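Gripper trial, Thursday 10/29/20. A thread, in small pieces.

1/ We are comparing two grippers on the same arm, the Ovo and the Zurkach. Both have two fingers. The task is the tomato paste cans, a stack of five.

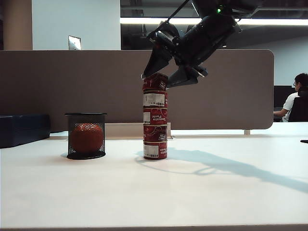 2/ My worry is the approach from above. If the fingers open too wide, one of them can push the top can before the other is in place. So I slowed the last part of the move — it costs time, but I prefer it.

3/ The wrist camera is a separate question. From so low, the mesh basket with the orange-red ball is easy for me to recognise, but I am not sure the Skesent controller will agree. The mesh makes a dark grid over the colour. 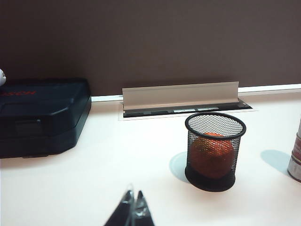

4/ Next step: 1,000 cycles for each gripper, with the same speed and the same programme. I will post the numbers in January.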